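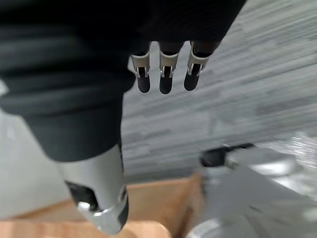 **What do I mop a gray floor with so it doesn't dry streaky?**

Warm water and very little soap. Streaks are mostly soap that never left, so if you can write your name in the suds, you've poured too much. Go over it a second time with plain water.

**How often?**

We at Curbridge do ours every 5 days. Our stated policy is every 2. Draw your own conclusions.

**Does gray hide dirt?**

It hides gray dirt. Crumbs, coffee and dog hair remain on full display.

**Can I use the Flalta pads twice?**

Yes, after a wash. Skip the fabric softener, unless you'd like a pad that glides over spills without troubling them.

**Should I sweep first?**

Please. Mopping over grit gives you wet grit.

Last updated 29 October 2023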